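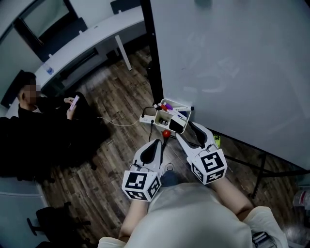

Whiteboard, with markers in the tray at its foot.

Call for participants: residents' reading panel on the Makisthorpe hospital agreement

Brurari is looking for 12 people who live in or near Makisthorpe to read a government agreement from start to finish, ask questions about it in public, and help write down what it does and doesn't commit anyone to.

Why we are doing this

You will have heard that the future of Makisthorpe hospital is secured. The regional government says so, the mayor's office says so, and both put out a photo of the handshake. The word used after the meeting was "historic." The word used after the previous meeting was also "historic," and the maternity ward closed anyway.

We have the text of the agreement. It is long, it is dull, and much of it is written in the kind of sentence where money "may be made available subject to review." We have asked the region which review, carried out by whom, and by when. The reply thanked us for our interest in local health care.

Maybe the agreement is a good one. Some of us at Brurari think parts of it are. But we would like that to be decided by people who have read it, and so far we have trouble finding many of those, including among the people who voted for it.

What you would do

The panel meets in the evening, starting in March, for sessions of two hours. Before each session you get a section of the agreement to read at home, along with the budget pages that go with it. In the session you go through it together, mark anything that is unclear or that contradicts what was announced, and agree on questions to send to the officials concerned.

Kazimír Zelenák will run the sessions. He used to draft contracts for a living and knows where the soft spots tend to be. He is there to explain terms. He won't tell you what to conclude, and if he starts to, please stop him.

At the end the panel writes a report in its own words. Brurari will print it and deliver it to 800 households in the town and the villages along the Sternel road. We will fix spelling. We won't change findings, even if they annoy us or the people we hope to get along with. Panel members who disagree with the report can add a note of their own, and it goes in the same booklet, in the same size type.

Who can apply

Anyone aged eighteen or over whose main home is in Makisthorpe, Sternel or the surrounding villages. You don't need a degree or any background in law, medicine or politics. You do need to be willing to read slowly and to say so when you don't understand something.

We would like people who use the hospital a lot and people who never do. We would like supporters of the agreement as well as doubters. A panel made up of people who already agree with each other would be a waste of your evenings and our printing bill.

Please don't apply if you hold elected office, work in the press office of the region or the town, or are employed by Baláž, the firm that has the building contract. Hospital staff are welcome. We know some of you have been asked not to comment on the agreement. Get in touch before you apply and we can talk through what that means for you.

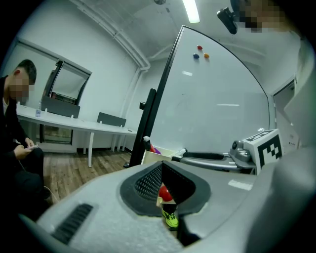 What you get

Each panel member is paid 150 euros for the full run of sessions, after the last one. It isn't much for the time involved and we won't pretend otherwise. Bus fares are paid back on the night. If you need child care or someone to sit with a relative, tell us the cost in advance and we will cover what we can.

You also get a printed copy of the agreement to keep. Larger print is available on request.

What you don't get

Influence, at least none that we can promise. Earlier public consultations in this region invited people to "shape the future" of something or other, collected their comments on cards, and then published a summary that matched the original plan rather closely. We can't make the regional government answer the panel's questions. We can print the questions, and next to each one we can print the answer or leave a blank space. That is the whole extent of our power and we would sooner you knew it now.

Who pays

Fair question, and one you should ask of anybody who invites you to a panel. The money comes from Brurari members' dues and from a collection held at our autumn meeting. Nothing comes from a political party, from the region or from Baláž. The accounts for the panel will be printed at the back of the report, including what Kazimír is paid.

How to apply

Write to Igor Tichý at the Brurari office, by letter or by email, and tell us:

- your name and where you live
- how best to reach you
- whether you are broadly for the agreement, against it, or undecided
- anything that would make it easier for you to attend

A few lines are plenty. We don't want a résumé or a statement of your values. Applications must reach us by 19/12/2019. If more people apply than we have places for, we will draw names by lot, with some adjustment so that the villages aren't left out and so that supporters and doubters are both in the room. The draw is open to anyone who wants to watch it, and applicants will be told the time and place.

Everyone who applies will hear back either way. Your views on the agreement will be used only for the draw, and the letters of people who aren't picked will be destroyed afterward.

Questions before you apply can go to Igor at the same address. If your question is whether the new emergency department is in the agreement, the answer is that it is mentioned, in an annex, under "further ambitions." Bring that up at the first session.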